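Ticket: Booking confirmations not reaching customers
Product: Griklow Bookings, hosted plan
Opened by: Hiba Abou Jaoude, Fakhoury Pottery Painting
Assigned to: Lingyun Cheng
Priority: Normal, raised to High
Status: Closed

Hiba Abou Jaoude, 09:12
Customers are telling us they don't get the confirmation email after they book a table. The booking itself is fine. It shows in the calendar, the deposit is taken and the customer sees the thank you page. There is just no email. It started some time after we moved our website to Gravska at the beginning of December. We take a lot of children's parties this month and parents rely on the email for the start time and the parking notes.

I have checked the message template and it is switched on. I also pressed "Send test" and the test came through to my own inbox straight away.

Lingyun Cheng, 09:40
Thanks Hiba. Could you send me the following:
- the booking references for two or three customers who had no email
- the email provider each of them uses, if you know it
- the "From" address in Settings > Messages
- whether the customers have looked in their junk folder

Hiba Abou Jaoude, 10:25
The From address is bookings@ our own domain. I rang three customers. Two looked in junk and found nothing. The third found hers in there. All three use free webmail accounts. A customer with a work address got hers as normal, so it isn't everybody. References are in the attached sheet.

The party template has our table photo in the body, between the greeting and the booking details. Could that be doing it? It was added in the same week.

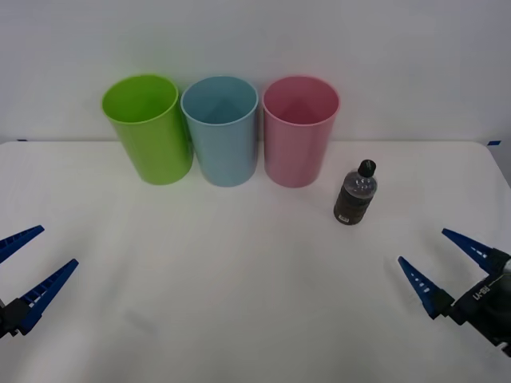
Lingyun Cheng, 11:05
I looked up the references in the outgoing log. All of the messages left our server. For two of them the receiving server sent back a refusal, and the third was accepted. The refusal reads:

550 5.7.1 Message rejected, sender not authenticated for this domain

This is to do with the domain and not the content of the template. I sent the party template with and without the attachment to a test account at the same provider and both were refused. You can leave the template as it is.

Your own test worked because your inbox is on the same domain and your mail host doesn't apply the check to it.

In the last 7 days there were 26 refusals on your account with that same code.

Lingyun Cheng, 11:20
I have checked the public DNS for your domain. The SPF record lists only Gravska. The Griklow entry is missing, and so is the DKIM record we gave you when you signed up. My guess is that the records were replaced with a default set when the site moved. Who looks after your DNS?

Hiba Abou Jaoude, 11:48
Zaid Qudah did the move for us. I have added him to the ticket.

Zaid Qudah, 13:30
Yes, the nameservers changed with the move. I copied the A and MX records across by hand and missed the TXT ones. I have now added a second SPF record for Griklow and put the DKIM key back.

Lingyun Cheng, 13:52
DKIM is correct. Please don't keep two SPF records, as a domain may only have one and receiving servers will treat two as an error. Merge them into a single line with both includes and a single "all" at the end.

Zaid Qudah, 14:15
Merged, old one deleted. TTL is set to an hour.

Lingyun Cheng, 15:34
The new record is showing from our side. Test messages to two webmail providers both passed SPF and DKIM and arrived in the inbox. I have queued the 26 refused confirmations to go out again. Any for sessions already past have been left out, so 19 will be sent.

Hiba Abou Jaoude, 16:10
Two parents have replied to say they have it now. Will reminders be fixed as well, or is that separate?

Lingyun Cheng, 16:18
Reminders use the same sender, so they are covered. Gift voucher emails too. I will leave the ticket open overnight and check the log in the morning.

Lingyun Cheng, 09:05 (next day)
15 messages sent since the change, no refusals. Closing. If it comes back, reply here and the ticket will reopen.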